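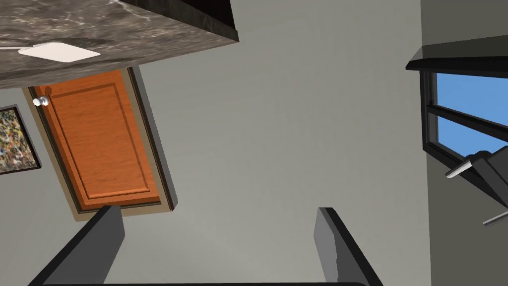
Clolen Kitchen Set
Simulated demonstration data for two-arm mobile robots
By Platier

Overview | What's included | Views | Formats | Licensing | Comments

Updated 2025-12-11

Overview

Household episodes, all rendered, all teleoperated. A person drives both arms through the task in simulation, we log it, we check it, it goes in the set. No scripted trajectories in this release. We had some in the September beta and people asked us to pull them, so they're gone.

Clolen is for teams training imitation policies who want kitchen data but don't want to build a kitchen. Download, point your loader at it, go. Works as a pretraining mix or on its own for the smaller stuff.

Quick facts

26 tasks
105 demonstrations per task
27 room layouts
2 wrist views plus one head view, synced
Left and right arm, parallel-jaw grippers both sides
Joint positions, gripper opening, base pose, language instruction per episode

What's included

Pick and place. Open and close (doors, drawers, cabinets). Wipe. Hand over from left to right. Carry to another counter. Turn around and find the thing, which sounds dumb but is the one most policies fail.

Every episode starts from a different base pose and a different arm pose. Objects get shuffled too, within reason. We don't put a cup on the window ledge.

Failed attempts are in a separate folder, labeled by where it went wrong: missed grasp, dropped, collision, timeout. Use them or don't. Some people train a success detector on them, works fine.

Instructions are short and written by the operators, so the wording varies. "Put the board away", "move board to the left", that kind of thing. We fixed spelling, left the rest alone. There's a cleaned-up column as well if you need one fixed sentence per task.

Views 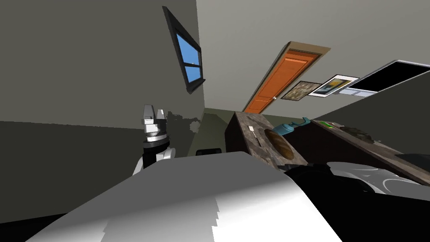
Head view first, because that's what everybody asks for. It's mounted on the robot, moves with the robot, and gets no leveling afterward. So expect a lot of tilt. You will also get plenty of the robot in its own way: here the white body covers most of the lower half, and the right arm sits in front of the round wooden board on the counter. We kept all of it. A policy has to deal with its own arms at run time, so it may as well see them in training. If you want the body masked out, there's a segmentation track, one channel, robot or not robot. Note the mask is off by a pixel or two on fast moves, fix is coming.

Wrist views are rigid to each gripper. Fingers always in shot. Good for the last bit of the grasp, not much use for finding your way across the room. Field of view is set per release and stored in the metadata file, dont hardcode it.

Lighting is even on purpose in the base pack. For harsher light, get the Cortés add-on (same episodes re-rendered, same actions, different lamps and sun). File names match one to one so you can swap folders.

Idle and approach segments

Episodes are not trimmed. You get the raise, the reach, the bit where the operator looks for the right angle, the retreat. That means stretches where a wrist view is mostly wall.
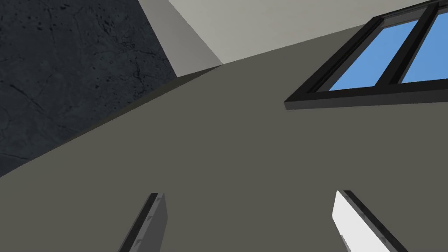
Falliment wrote in that frames like these were eating their batch and asked whether they could be dropped without breaking the action sequence. Yes. Each step carries an activity flag, 0 for no object within reach of that gripper, 1 for object near, 2 for contact. Filter on it per arm. Don't delete rows in the middle of an episode though, use the sampler weights, otherwise your action chunks will jump and you'll spend a day wondering why the arm twitches. Falliment went with weights in the end and kept a small share of the zeros so the policy would still learn to back off from a wall.

Formats

Sharded video plus one table per episode. Converter scripts for the common layouts come with the download. Depth is a seperate download, it's big. Timestamps are simulator time, not wall clock.

Re-rendering from state is possible if you have the scene files (Studio license only). Scene files include doors, counters, wall art, windows, everything with collision meshes.

Licensing

Research: free, sign the form, no redistribution.
Team: one company, training and internal evaluation, models you train are yours.
Studio: as Team, plus scene files, plus the teleop client so you can record your own episodes in our rooms.

Prices on request. Write to sales with your head count and which pack. Replies usually next working day.

Known issues

Door episodes: knob friction too low in a few layouts. Looks fine, feels slippery if you replay with your own controller.
Hand-over: instruction missing on a handful of episodes, left blank, loader will warn you.
Base pose drifts slightly on long carries. Use the logged pose and don't integrate velocity.
Depth has holes at window glass. Expected. Fill or ignore.

Requirements

Any recent Linux box for the loader. Converter runs on CPU. Teleop client needs a GPU and a pair of tracked controllers, list of supported ones in the readme.

Sample pack: one task, one layout, all views, no form needed. Start with that before you ask for the full thing.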